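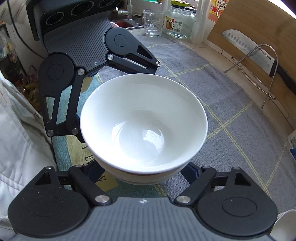

Ticket: VR episode stops playing in Grirnora headset app
Status: waiting for customer

Monday, first report
I watch the comedy series Litine in the Jallia channel. Episode 3 plays well until minute 17, then the picture goes black and only the sound continues. The other episodes have no problem.

What I tried already
Restarted the headset – same result.
Deleted the download and made it again, 2 times.
Changed the quality from High to Medium. Now it stops at minute 13, so it became worse.

Reply from support
Thank you for the clear report. Please turn off "Keep 360 view in memory" in the playback settings and start the episode from the beginning, as a stream.

Customer, same evening
With streaming I could see the full episode. The downloaded file still goes black. Please keep the ticket open, I need the download for traveling in August.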